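The Cups of Plulimgate

By Joaquim Peixoto
7/25/23

When I visited the robotics club in Plulimgate for the first time, I expected wheels and noise. The members were sitting very quietly, and all of them were looking at a plastic cup.

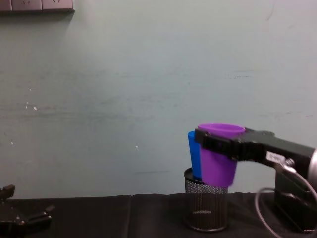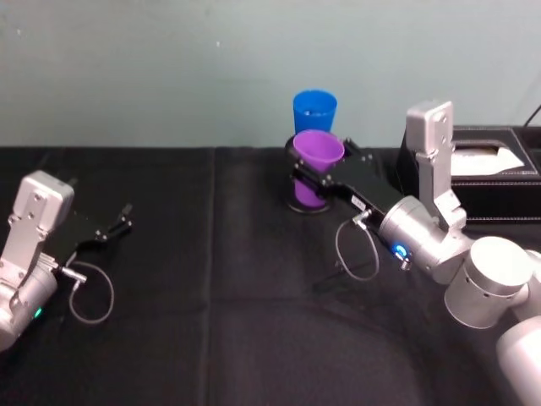 A purple cup in the right gripper, with the blue one behind it.

The club has 12 members, between fifteen and nineteen years old, and they meet in a classroom above the public library. Their project has the name Calado, which in Portuguese means a silent person. It was chosen by their teacher, Lourenço Cardoso, who taught physics for many years before he became interested in arms and motors.

"In the beginning they wanted to make it play drums," he told me. "I said, first we learn to pick up a cup and put it where we want. They were a little offended."

The work is slow. A student guides the arms through the task, the computer records the movement, and then the same student has to do it again. Until now the club has saved 700 of these recordings. Of the first 111 they kept almost none, for the reason that each student had a different habit. One was lifting the cup very high, another was stopping in the middle to think. The program learned to stop and think also.

After that they wrote rules on a sheet of paper. Start from the same position. Do not hurry. If you make a mistake, say it, and the recording is deleted. The discussion about the third rule took one whole evening.

In December the club will travel to Bestbridge for the Tukel, a regional competition for school teams. Each team gets 3 attempts, and the objects are given only on the same morning. Cardoso would like his students to practice with softer things before then, such as paper cups, which are easy to crush. The students prefer to go faster first. When I left they were still arguing about it, and somebody had already gone downstairs to ask the library for paper cups.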